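Carnance Institute | Research | Opinion | Events | Contact

Oct 16, 2024
By the Editorial Office

Household robots should be judged on soft things

The field still reports its progress in boxes and blocks. Our view, after reading the method paper from the Saarela group, is that cloth deserves equal standing. A fringed cushion beside an armchair is a fair test of a hand with padded fingertips, for its edge has no single shape to grasp. 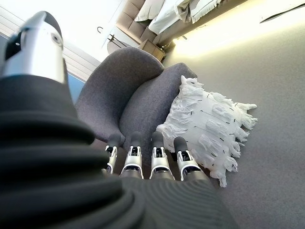 What the method offers

Saarela trains on 1,000 recorded attempts and scores each one in 4 stages: approach, contact, lift and release. Most results in this area give one figure for success. A staged score tells the reader where an attempt failed, and we would ask Drikico and other laboratories to adopt it.

The group also records from the robot's own point of view. With both gloved hands raised over a ruffled white fabric on the floor, the arms and legs take up much of what the camera can see. A method that works only from a clear overhead view has little to say about homes.

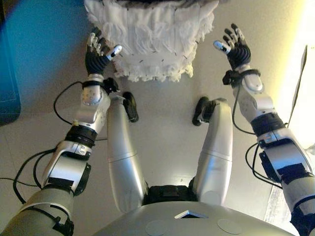 Where we remain cautious

The trials covered 9 objects in 3 rooms. That is too few to support the claims made at the Clurnia meeting. Funders should pay for repeat trials by a second laboratory before they pay for a larger robot fleet.

© Carnance Institute | Contact the Editorial Office | Back to top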